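Red fleece blanket has gone bobbly after two washes, can it be saved?
Asked in Laundry and Mending

Adel Tazi
I bought a red fleece throw from Arska in February, mostly because the house was freezing and I refuse to touch the thermostat before my wife does. It was lovely for exactly 2 washes. Now it has the texture of a cheap carpet and it leaves a pinkish fuzz on everything I own, including the dog, who is white.

I have been washing it at 40 with the towels and a good glug of Adura softener, then tumble drying it on whatever setting the machine was already on. The label has faded to the point where I can read the word "do" and possibly "not". Is there any way back, or have I bought a very large duster?

7 replies, best ones shown

Iraís Ocampo
You have done all the things, haven't you. Never mind, most of us have.

Stop the softener first. It coats the fibres and they clump, and once they clump they stay clumped. Next, separate it from the towels. Towels shed, fleece collects, and the two of them together in a drum are a sort of lint exchange scheme. Wash it by itself, inside out if it has an inside, at 30 with half the powder you think it needs.

For the bobbles you already have, lay it flat and go over it with a soft brush, the kind sold for pets (you may already own one). Go in one direction only. A fabric shaver works on the really bad patches but go gently, they will eat a hole in fleece if you lean on them. Mine is a Louro and it has had two cushion covers off me.

As for the drying, hang it over a door or an airer. Tumble drying on high melts the tips of the fibres very slightly, and that is the carpet feeling you describe. It can't be unmelted, I'm afraid, though brushing while it is still damp takes the worst of it off.

The pink fuzz ought to calm down after a few more washes. Keep it away from the dog until then, or get a red dog.

plostisa_fan
just buy another one?? they are always on offer. mine is from Plostisa and has never bobbled once in its life, I don't wash it though

Adel Tazi
Thank you, Iraís. I have confiscated the softener from myself. I tried your brush method on one corner last night and filled a sandwich bag with fluff, which I am told I may not keep.

One more thing if you are still about. My mother swears by a cup of white vinegar in the rinse. She also swears by putting onions in socks, so I would like a second opinion.

Iraís Ocampo
Your mother is right about the vinegar, or near enough. 200 ml of the plain white stuff in the drawer where the softener used to live, and no more than that or you will smell like a chip shop until lunch. Some washing machine makers don't like it because of the rubber seals, so check the booklet and don't make a weekly habit of it. I have no view on the onions.

And do the pinch test before you brush: take up a bit of the pile and see whether it springs back when you let go. Where it does, leave it alone.

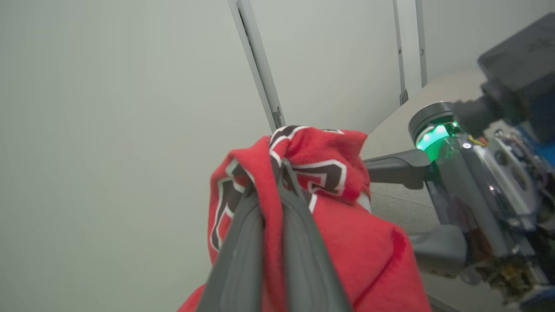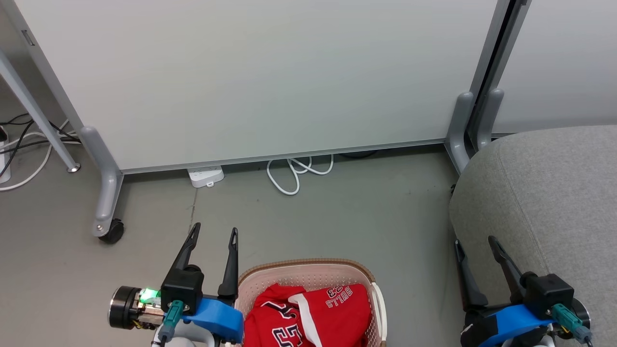
Laundry and Mending, page 2 of 7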